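Living with a small kitchen, part two

I said last time that I would write up the storage side of things once we had lived with it for a while. It's May now and the kitchen has been in use since the end of winter, so I have a fair idea of what works. 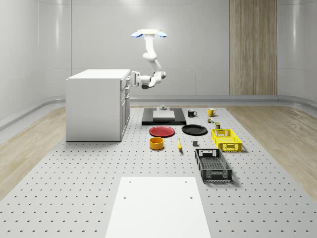
The main thing I got wrong at the start was thinking in terms of cupboards. The old kitchen had cupboards everywhere, deep ones with a single shelf halfway up, and anything that went to the back stayed there. When I emptied them I found three jars of the same mustard and a packet of lentils that had moved house with us.

So the new plan was drawers wherever they would fit. Drawers cost more. The quote from Flindis came to 1333 pounds for the base units alone, without worktop or fitting, and swapping two of the drawer units for plain cupboards would have brought it down a good deal. I thought about it for a week and kept the drawers. I haven't regretted it. You pull one out, look down, and see everything you own.

I measured things before deciding on depths, and I'd recommend that to anyone. Tins need less height than you think. Cereal boxes need more. Our biggest saucepan is 31 cm across with its handles and went into the bottom drawer with very little to spare. If I had gone by the brochure I would have ordered the narrower one and the pan would be living in the hall.

The narrow unit was the one I argued with myself about most. It fills a gap that would otherwise have had a filler panel, and the sales chap at Plester said most people regret them. He may be right about most people. Ours holds tea towels, foil, baking paper and candles, all the flat or thin stuff that used to be jammed in with the cutlery. The smallest drawer is for batteries, string and the takeaway menus, and I don't pretend it is tidy.

A few things I would change. The handles I chose from Kuveo catch on jumper sleeves, mostly mine, and one has come loose twice. The soft-close on the heavy pan drawer is slow enough that I tend to walk into it. I also put the bin on the wrong side of the sink. Peelings have to cross the worktop to get to it, and I notice this every single evening. Moving it would mean moving the pipework, so it is staying put.

On the other hand, the knife block has gone and I don't miss it. The knives are in a slotted tray in the top drawer, which leaves enough worktop to roll out pastry. I've only done that 4 times, but before it couldn't be done at all without clearing the kettle and the toaster onto the floor.

Food is sorted by meal more than by type. Breakfast things are together, baking things are together, and the Sugiyama rice cooker has the rice next to it. It looks odd written down — oats beside coffee beside jam — but it means opening one drawer in the morning when I'm half awake.

Next time I'll go through the lighting, where I spent too little and have had to start again.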